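Search this site
Enter keyword
Go

Clubs & Grounds | Long Reads | Non-League Soccer

The Long Goodbye at Forkwood

By Chepkoech Barasa
April
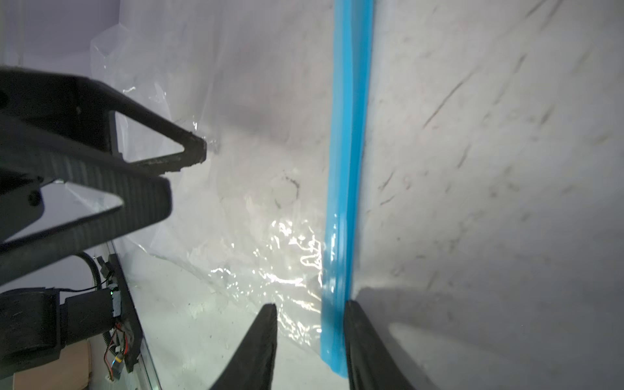

A striker's last spring

If you get to Forkwood early enough, say an hour and a half before kickoff, you can hear the whole ground waking up. The gate squeals, the tea urn starts to grumble, and somewhere behind the main stand a ball is being thumped against a wall, over and over, by a man who has been doing exactly that for most of his adult life. Pesonen is 37 now, although he'll tell you with a grin that his knees are a good deal older, and at the end of this season he is going to stop.

He told his teammates in February, in the dressing room, after a miserable scoreless draw with Santon in the kind of rain that goes sideways. There was a silence, he says, and then the goalkeeper asked whether this meant his locker was available.

I have been coming to watch Forkwood on and off since I was in college, so I should admit right away that I am fond of the place and no use at all as a neutral. I was there for his debut -- a substitute's outing, 7 minutes long, in which he fell over twice and won a corner. I remember thinking he looked a bit slow. He has gone on to score 193 goals for the club, so please take my opinions on young forwards with as much salt as you have in the house.

The number everyone wants to talk about, naturally, is 200. People shout it at him in the grocery store. The lady who cuts his hair has worked out how many he needs per game. Pesonen would rather talk about almost anything else, and for a good half hour over coffee he does: his daughter's swimming, the right way to store onions, a center back at Clenier who used to recite song lyrics in his ear at every set piece.

"I never counted until people started counting for me," he says at last. "Then you miss one from four yards and you think, well, that one would have been nice to have."

Seven goals in the matches that are left is a lot to ask. He has started only half the games this winter, and the manager likes to bring him on late, when defenders are tired and a clever old head can find a yard of space without having to run for it. He's still very good at that. Against Clenier last month he came on with the score level, strolled around for a while as if he'd lost his keys, and then turned up all alone at the far post to nod in the winner. The away fans groaned like people who had seen the movie before.

What comes after

There have been offers, of a kind. Santon asked whether he might like to coach their forwards, and he was flattered enough to drive over and have a look, but it's an hour each way and he has had his fill of driving home in the dark. More likely he'll take the under-14s at Forkwood, two evenings a week, and see whether he has the patience for it. His wife thinks he does. His old strike partner, who had to play beside him for six seasons, is less sure.

The last home game should draw a crowd of 500 if the weather behaves, and for Forkwood that's a squeeze. There will be a few words on the field beforehand, which he is dreading, and a supper in the clubhouse afterward, which he is looking forward to very much -- he has already asked about the pie.

Before I left he took me out to see the wall behind the stand. There's a patch at knee height where the paint has worn clean through to the brick, and he put his hand on it for a moment and then went off to find a ball.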